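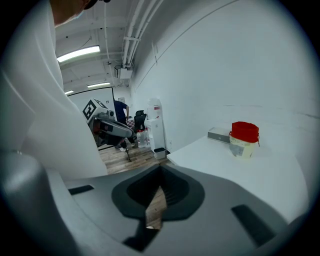

Section 4: Setting up your Galemeo tumble dryer

Read this section before you plug anything in. The quick-start card in the box covers the same ground in fewer words and leaves out the bit about the transit bolts.

4.1 Choosing a spot

1. Pick a level, dry floor that can carry the weight of the dryer and a full load of doonas. The laundry is traditional. A garage will do if it stays above freezing.

2. Leave 119 mm clear behind the cabinet for the vent hose. Owners of the older Barbieri model will remember needing less. The older Barbieri model also cooked its hoses.

3. Check that the door can swing fully open. Do this now, with the tape measure, and not later with your hip.

CAUTION: The dryer is a two-person lift. Your back does not care how strong you were at twenty-five.

4.2 Removing the transit bolts

4. Undo the 2 red bolts on the rear panel with a 10 mm spanner. Keep them in the bag supplied, in the drawer where you keep every other bag supplied.

5. Push the plastic caps into the holes until they click. If a cap won't click, turn it over and try again.

CAUTION: Do not run the dryer with the transit bolts in place. It will walk across the floor, and the warranty does not follow it.

4.3 Levelling

6. Lay a spirit level across the top, front to back and then side to side.

7. Wind each foot in or out until the bubble is centred, then tighten the lock nuts upwards against the cabinet. Folded cardboard is not a levelling system.

4.4 Fitting the vent hose

8. Press the collar onto the outlet and turn it clockwise until it stops.

9. Run the hose to the wall vent by the shortest route available. Trim any excess - a hose coiled behind the machine collects lint and eventually a technician.

NOTE: If the run is longer than two metres, order the wide-bore kit, part no. 439, from the Wenthorpe spares counter. Tape is not part no. 439, whatever colour it is.

4.5 First run

10. Plug the dryer directly into a wall socket. No power boards, no extension leads.

11. Select Timed Dry, set it to the shortest time and run it empty with the door closed. A faint warm smell is normal on the first run. A strong one is not, so switch off at the wall and see Section 9.

12. If the display shows E333, the filter is missing or sitting crooked. Reseat it and press Start again.

13. Clean the lint filter after every load, including the small ones.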